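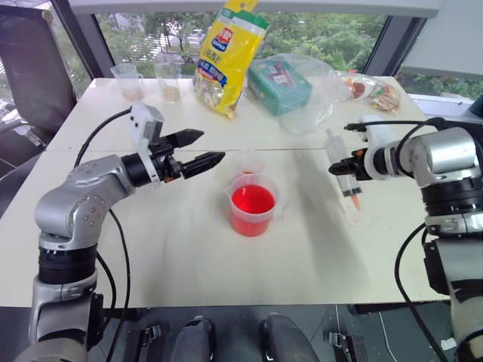

Teaching the Measured Pour

At the Dumen laboratory, the working day on the two-arm station begins with a beaker of red liquid and a syringe. The task is easy to state. One arm draws liquid into the syringe, carries it clear of the beaker and delivers a set amount to a second vessel. A person can do it while talking to a colleague. For a machine that learns by being guided, it has occupied the laboratory's teaching group since June.

The project, known internally as Farora, is concerned with liquid handling outside the controlled setting of a dedicated instrument. Automated dispensers have long been able to move small volumes with great accuracy, provided that every container sits in its assigned place. Farora begins from the opposite condition. The beaker stands where someone has left it, the syringe is an ordinary plastic one of large size, and the far edge of the table may hold jugs, bags and packaged food while the work goes on. The arms must learn to do the job in those surroundings.

Instruction is given by remote control. The operator sits at a separate desk and moves a pair of lightweight handles, supplied by the engineering firm Coppens, whose joints correspond to those of the working arms. When the operator's wrist turns, the arm's wrist turns with it. The positions of the joints and the views from the cameras are recorded together, and each complete attempt is stored as one demonstration. The collection for the syringe task now stands at 1071 demonstrations, of which 974 have been accepted for training.

The difference between those two figures is a matter of policy. A demonstration is set aside when the operator hesitates for a long period, when the grip has to be corrected more than twice, or when the volume delivered falls outside the permitted range. Small mistakes that are followed by a clean recovery are kept. The group considers these recoveries to be among the most useful material it holds, as they show the machine how to return to the task from a poor position. An earlier collection made up entirely of smooth attempts produced a controller that performed well until the first slip and then had no means of continuing.

The syringe presents particular difficulties. A two-finger gripper can hold the barrel firmly or move the plunger, and it cannot readily do both. Operators are therefore taught to divide the work. One gripper holds the barrel at a slant, with the tip pointing down, and the other approaches the plunger from the opposite side with its fingers open. The angle of the barrel must be settled before the second gripper closes, and it must be maintained while the plunger travels. Operators new to the station usually tilt the syringe too far and find that the second arm has no comfortable path to reach it.

Drips are the other persistent concern. Droplets leave the tip when the barrel is squeezed too hard or when the arm stops abruptly, and on a pale tabletop a colored liquid makes each of them plain. The choice of red was deliberate. Clear water was used in the first weeks, and both the operators and the cameras had trouble finding its surface through the plastic wall of the beaker. Food coloring resolved the matter at very little cost, although reflections on the containers remain a source of error when the light from the window is strong.

Lighting is in fact allowed to vary. The station faces a wide window with trees outside, and the blinds are raised or lowered according to a schedule so that the collection includes bright mornings as well as dull afternoons. The position of the vessels is changed after every 13 attempts. The objects along the far edge of the table are changed less often, and the operators are asked to leave them where they are during a session, even when they would prefer a tidier surface.

Training an operator takes seven working days at Dumen. The first two are spent on simple lifting and placing, with no liquid present. Syringe work begins on the third day, using an empty beaker, and liquid is introduced once the operator can bring both grippers to the syringe without contact between the arms. Sessions are limited to 40 minutes. Fatigue appears first as a slight unevenness in the plunger stroke, and a controller trained on such recordings will reproduce that unevenness faithfully.

Guiding the arms directly by hand was also considered. The method remains in use at the laboratory for simpler tasks, such as opening drawers, and it gives the operator an immediate sense of weight and resistance. With two arms and one syringe, however, the operator's own body obstructs the cameras, and the recordings lose much of their value. Remote control keeps the table in view – at the price of touch. The operator cannot feel the plunger reach its stop and must judge the moment by sight.

A partner site at Rerkura is to repeat the exercise with a narrower syringe and a thicker liquid. Its operators will begin with the Dumen recordings and add their own, with the aim of establishing how many new demonstrations a change of tool requires. The two sites have agreed on a common form for recording drips, spills and failed grips, and the first joint sessions will be held once the handles at Rerkura have been calibrated.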